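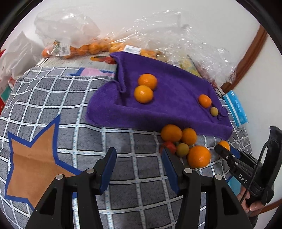
HOME & HABITS

The second-hand life of the good tablecloth

By Josiane Poulain

My mother owned a tablecloth so good that we ate off it twice. The rest of the time it lived in tissue paper, like a minor pharaoh, while we spilled gravy on a vinyl thing with faded lemons.

I thought of it in September, standing in the Flullton community hall among 3,000 pieces of other people's linen. The swap costs $4 at the door and you may leave with whatever you can carry. Li-hua Kwan, who has run it for years with the calm of a customs officer, told me the embroidered pieces always go last. People stroke them, sigh, and take the tea towels.

"They're frightened of them," she said. "They think they'll have to iron."

They will have to iron. I took home a damask cloth big enough for a wedding, and it has occupied my evenings ever since. The colour is what catalogues call ecru and my husband calls dirty.

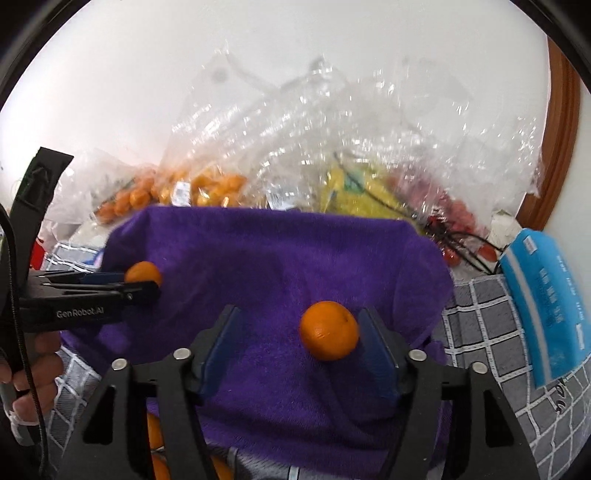 Salim Kariuki, who mends table linen from a workroom behind his house, has little patience for the cupboard school of preservation. Cloth folded along the same line for decades gives way along that line, he says, and he charges $80 to fix what a few Sunday lunches might have prevented. Wine he can live with. Turmeric he regards as a personal enemy.

His own table wears a cotton sheet, hemmed by hand, bearing a beetroot stain the shape of Tasmania. Guests are seated according to which part they haven't ruined yet.

I have now used the damask four times. There's candle wax at one end and something of my nephew's at the other, and my mother, who came for lunch and said nothing at all, put her plate down very carefully on top of the worst of it.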